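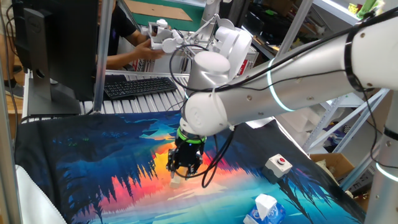 Vale a pena cobrir uma mesa de trabalho com um tecido estampado?

Vale, desde que o tecido fique bem esticado e que a estampa não atrapalhe o que se faz em cima dela. Eu uso mesas cobertas há 16 anos e só me arrependi das vezes em que escolhi mal o pano.

A mesa de trabalho é o móvel mais maltratado de qualquer oficina. Recebe cola, riscos de estilete, marca de caneca. A solução habitual é deixar o tampo nu ou pôr uma manta cinzenta, dessas que a Zedent vende a metro. Funciona. Também é verdade que quem passa o dia inteiro olhando para uma superfície cinzenta acaba por não olhar para ela, e as peças pequenas somem ali como somem numa gaveta.

Defendo o contrário: paisagem na mesa. Um pôr do sol laranja e amarelo, pinheiros escuros dos lados, um pedaço de céu turquesa. Parece coisa de parede, e na parede costuma ficar. Na mesa rende mais. As zonas claras e escuras servem de referência e ninguém precisa de fita adesiva para dizer onde pôr as coisas. "Deixa no laranja" é uma instrução que qualquer pessoa entende.

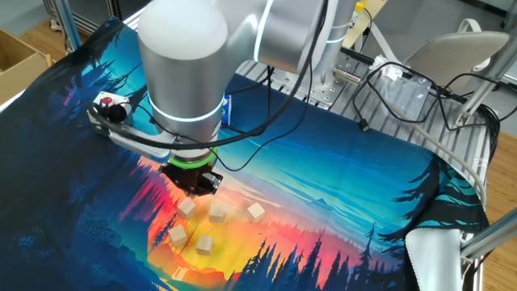

O argumento contra é conhecido, e ouvi-o muitas vezes em Ultomville, onde dei aulas de marcenaria miúda. Dizem que a estampa cansa a vista e esconde o que está pousado. Com parafusos escuros sobre árvores escuras, concordo. Com madeira clara, não. Um cubinho bege aparece bem em cima de quase qualquer cor forte, e o que aparece bem não vai parar ao chão com uma cotovelada -- ou vai menos vezes.

Há a questão da firmeza. Tecido faz prega, e prega derruba pilha. Quem empilha blocos sabe que o primeiro decide o resto: se ele assenta torto, o terceiro já vem inclinado. A minha regra é passar o pano a ferro e prendê-lo por baixo do tampo com 2 grampos de cada lado. Leva 30 minutos da primeira vez. Depois disso basta alisar com a mão antes de começar.

E há o preço. Um painel grande da Bonsu custou-me 2,000, mais do que eu queria pagar, e continua em uso. O da Osar saiu mais barato e desbotou no primeiro fevereiro, junto à janela.

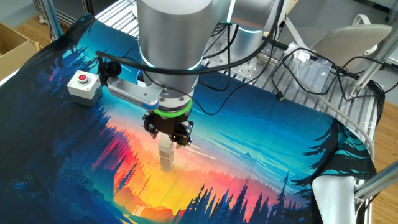

Cecilia Agyeman

Também me perguntam se não é infantil. Blocos de madeira em cima de uma floresta colorida lembram quarto de criança, admito. Não vejo problema nisso. Empilhar blocos é um exercício sério de mão e de olho, e a criança que o faz está mais concentrada do que muito adulto diante de uma planilha. A mesa pode ter cor sem que o trabalho perca rigor.

O que eu não recomendo é encher a mesa. Pano estampado pede poucos objetos. Com tudo em cima -- caixa de lenços, cabos, ferramentas -- a paisagem vira mais um elemento da confusão, e nesse caso a manta cinzenta ganha. Para quem não consegue manter o tampo livre, fique com a manta.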